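Speaker notes: looking after the strip-down cell
Oletti workshop day, September 18, 2018
Slides by Kravchuk, talking bits by me

Slide 1, title
Say hello, check the back row can hear. I look after the Grimimari cell, the one that takes old workstations to bits. I'm going to talk about setting it up and keeping it going, so if you came for the clever software, sorry, that's after lunch!

Slide 2, what the cell does
One arm, one gripper, one small camera at the wrist, one parts tray. Processor out, drive out, both into the tray, next machine. Keep this quick, they've all seen the video.

Slide 3, the tray
I love the tray, so don't let me go on. We had it moulded by Drustum with a pocket for each kind of part. The first version had the pockets too deep and the fingers bottomed out before they'd let go of the processor (ask who's done this, hands will go up). Second version is shallower and we've stuck with it. Wipe it every morning. Dust in a pocket tips the processor a hair, and then the next pick is off.

Slide 4, morning checks
Go through these slowly, people write them down.
Wipe the camera window with a dry cloth, no sprays.
Push each finger sideways by hand with the air off. If it rocks, stop and look at the pivot bolts.
Home the arm and look at the encoder count. Ours should read 2047. If it's drifted, home it again before you start fiddling with anything else. I lost a whole morning in February by fiddling first.
Run one pick with the speed turned right down.

Slide 5, the gripper
Bolts work loose. That's most of this slide, really. We check them every 300 cycles and put a paint line across each head, so you can see at a glance if one has turned. Finger pads get swapped at 2000 cycles whether they look worn or not. I did try stretching a set once and we got as far as 1149 past the change before it dropped a drive carrier on the floor – lovely noise.
Pause for the laugh, if there is one.

Slide 6, teaching the positions
Teach the tray first, then the chassis. I did it the other way round for ages and kept having to redo the lot. Come in from straight above for the processor and go slowly near the socket, the contacts are easy to wreck. For the drive, teach it on the carrier and keep the fingers off the connector end.
If somebody asks about cables: yes, they're a pain, and we still move them by hand.

Slide 7, last one
Leave this up for questions. Point out the spare pocket to the right of the drive, somebody always wants to know if there's room for more. Spare pads and the bolt chart are on the side table, please bring the chart back.
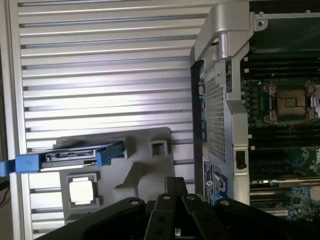
Slide 7: Drive and processor in the tray, socket empty, seen from the wrist camera.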